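Home | Notebook | Rigs | Task sheets | People | Search
Print this page | E-mail this entry

Bench notebook: Moen table, kitchen set, teleop
Friday, morning block. Entry by Tuva Hedlund 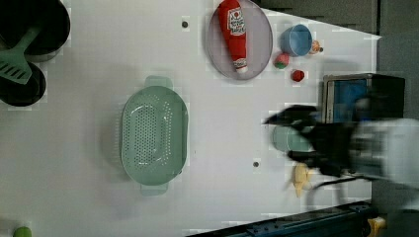 Moen table from overhead, arm coming in at right by the pale green cup.

Task is still "put the named object on the plate." Operator on the leader arm, follower on the table, overhead view plus wrist view recorded. Layout was shuffled between episodes from the Corness sheet, pans and colander left where they were.

Kept 17 episodes. Dropped 2: one where the operator let go of the leader before the gripper had opened, one where the wrist stream froze. Last good episode is 3055.

Notes:

- Fast approaches smear the fingers badly in the overhead view. You can't tell finger opening from those frames. Asked operators to slow down for the last hand's width before contact. Exposure not changed yet, want to compare first.

- Cups: grasping by the rim works if the wrist is turned before descending. Turning it at table height pushes the cup. Zarine's replay script shows this clearly in the joint 6 trace.

- Small red pieces are hard to tell apart from overhead. Prompt text should use position ("the one nearest the plate") until we settle on names.

- Spatula lying across the pans: no demos of it today. Handle sits too high for the current approach height. Needs its own start pose.

- Leader-to-follower lag was around 40 ms by the log, same as before the cable was rerouted. Elbow still feels stiff on the leader. Gravity comp gain is the next thing to try, one step at a time.

Hesthorpe checkpoint not run on this layout. Will do that after the slow-approach episodes are in, otherwise we are comparing two changes at once.

To do: relabel the dropped pair, rerun sync check, write the spatula start pose into the sheet.

Recent entries
Leader arm elbow, second look
Wrist camera dropouts
Corness sheet, revised object names
Replay script notes
Gripper pad wear, December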